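Lavanya Varghese: Open day at Nuscombe

Sunday, November 20, 2022

So I finally made it to the Nuscombe open day! I missed the one in May (flat tire, long story) and have been sulking over it ever since. It's 13 miles from my place, and I still managed to get lost twice at the Wismont roundabout.

Parking was two dollars, coffee was free, and the line for the coffee went right out the door, so I skipped it and headed upstairs to the teaching labs. Good call. A very patient woman at the Vustel table let me handle an old brass balance, and then I spent far too long in the Nair Room looking at glassware. I know, I know. But I washed test tubes every summer in college and I still have a soft spot for them.

What I liked best was how they lay things out up there. Back in my day we had chipped wooden racks and a stained bench, and you could hardly see what you were reaching for. Now it's clear acrylic racks and dark cloth, and the glass just pops! One of the cloths even had a scalloped edge, like something off my grandmother's sideboard, held down with those little see-through tablecloth clips. I want a set for the patio.

I came home with a tote bag, a pencil and a raffle ticket (number 177, didn't win). The man at the door told me they'd had 200 people through before lunch, and I believe him, the stairs were packed. If you go next time, get there early and do upstairs first. The gift table only takes cash, so bring small bills.

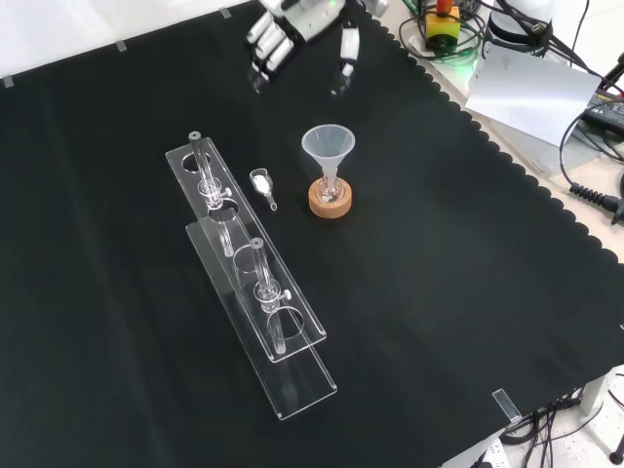
Two test tubes in their acrylic rack, on the cloth with the scalloped edge.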